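Sorting out the garage in Trenthorpe

I set aside most of June for the garage and got through more of it than I expected.
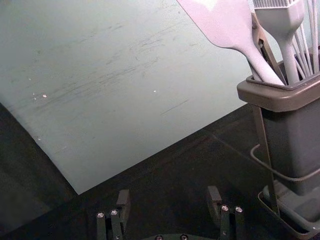
What went

The old paint was first. I took 7 cans to the county drop-off and kept the one that matches the hallway. Gisela Böttcher from two doors down took the bike rack and the snow tires. The scrap yard paid for the rest of the metal, which covered gas.

What stayed

The camping stove, both ladders and my dad's vise. I spent $380 on wall shelves and put the heavy bins on the bottom row. The freezer is next.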